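Inicio > Galerías > Mesas y encimeras > Mesa alicatada con fondo estampado

Mesa alicatada con fondo estampado

Ficha gráfica del montaje Wellow: superficie de baldosa blanca con junta negra y cerramiento de paneles decorativos. Las fichas de encimeras lisas están en la galería Odton. Las medidas se dan en milímetros salvo indicación contraria.

Base

Tablero de 12 mm sobre bastidor metálico, nivelado antes de colocar la baldosa. La planitud se comprobó con regla en las dos diagonales y se corrigió con pasta en una de las esquinas posteriores. El canto del tablero se selló con dos manos de imprimación, la segunda al día siguiente de la primera.

Adhesivo y junta

Adhesivo cementoso blanco, extendido con llana dentada en una sola dirección. Capa final de 3 mm después de asentar la pieza. Se descartó el adhesivo gris por el riesgo de que asomara en el fondo de la junta antes del rejuntado.

Mortero de junta negro, grano fino, amasado en tandas pequeñas. La primera tanda quedó demasiado fluida y se retiró. El negro obliga a limpiar pronto: el velo que deja sobre una pieza blanca se endurece en poco tiempo y después solo sale con desincrustante ácido, que a su vez aclara la junta. Se limpió con esponja apenas húmeda, en diagonal a la retícula, y se repasó con paño seco.

Paneles

Modelo Skunby, fondo verde azulado oscuro. El estampado combina flores rosa pálido dibujadas a línea, hojas plumosas y óvalos de color mostaza. Se sirve en tiras de 3.010 mm de largo que se cortan a medida. El corte se hace por la cara impresa, con hoja nueva y guía metálica – la hoja gastada levanta la película en el borde.

El casado del dibujo en las esquinas se resolvió a ojo, tomando como referencia los óvalos mostaza, que son el motivo más fácil de seguir a distancia. El marco beige de madera remata los paneles por detrás y por los lados.

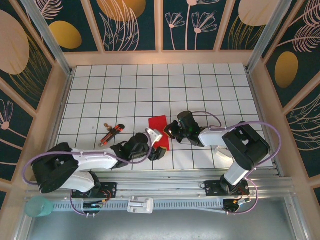

Un comentario recibido en esta ficha sostiene que la junta negra envejece peor que la gris media: en una encimera de cocina con el mismo mortero aparecieron zonas blanquecinas a los pocos meses, sobre todo cerca del fregadero, y hubo que rehacer varios tramos. Pregunta además si se aplicó algún sellador y si el tono se ha mantenido uniforme.

Respuesta: sí, sellador al agua, dos manos, aplicado con pincel fino sobre la junta y retirado de la pieza antes de que secara. El blanqueo suele corresponder a eflorescencias o a exceso de agua durante la limpieza, y en una mesa de trabajo sin fregadero la exposición es menor. El tono se ha mantenido uniforme hasta noviembre. De los tramos rehechos en encimera no hay datos propios.

Pie de foto

Montaje Wellow con panel Skunby. Baldosa blanca, junta negra fina, postes de aluminio en las esquinas posteriores. Sobre la mesa, un paño rojo rectangular y un cúter de mango negro y naranja.

Observaciones de uso

Contraste. La retícula negra sobre blanco sirve como referencia visual para alinear objetos, aunque no sustituye a una regla: la tolerancia de la pieza se acumula de un lado a otro de la mesa. Para medir se utiliza escuadra o cinta.

Corte. No se corta directamente sobre la baldosa. La hoja se mella y, si entra en la junta, arranca material. Para trabajos con cúter se coloca una base de corte y se retira al terminar.

Textiles. Un paño extendido sobre la superficie se desplaza con facilidad. Cuando hace falta que quede fijo se pone debajo una lámina antideslizante Ghaffari, recortada un poco por dentro del borde del tejido. Sin lámina, el paño tiende a arrugarse por el lado desde el que se tira. Los tejidos teñidos se lavan aparte antes del primer uso; un paño rojo mojado puede manchar la junta sin sellar, y en negro la mancha no se ve hasta que seca con cerco.

Piezas pequeñas. Los objetos redondos de poco grosor se detienen en la junta si esta queda rehundida. Aquí se dejó casi a ras, con un rehundido mínimo, para que el paño de limpieza pase sin engancharse.

Iluminación. La baldosa brillante devuelve reflejos con luz cenital. Para nuevas mesas se recomienda acabado mate o satinado. El panel oscuro absorbe buena parte de la luz lateral, y conviene medir el nivel sobre la superficie de trabajo con los paneles ya colocados.

Mantenimiento

Limpieza diaria con paño de microfibra y agua. Detergente neutro una vez por semana. No emplear lejía ni limpiadores con ácido sobre la junta.

Paneles: paño seco o ligeramente humedecido, sin estropajo. La película impresa tolera mal el alcohol; en una muestra de descarte el rosa de las flores perdió intensidad tras unas pocas pasadas, mientras que el mostaza no cambió.

Revisión del sellador cada 3 meses con la prueba de la gota: si el agua oscurece la junta o la penetra, se aplica otra mano. En los encuentros con los postes se revisa también el cordón elástico – es el primer punto donde se abre el conjunto.

Repuestos

Se conserva una caja de baldosa del mismo lote y medio saco de mortero negro, cerrado, en lugar seco. Del panel Skunby quedan dos recortes, suficientes para un parche lateral pero no para un paño completo. El marco de madera se repone con listón estándar y barniz incoloro.

Fichas relacionadas: Odton, encimera lisa. Odton, encimera lisa con copete. Wellow, variante con junta gris (en preparación).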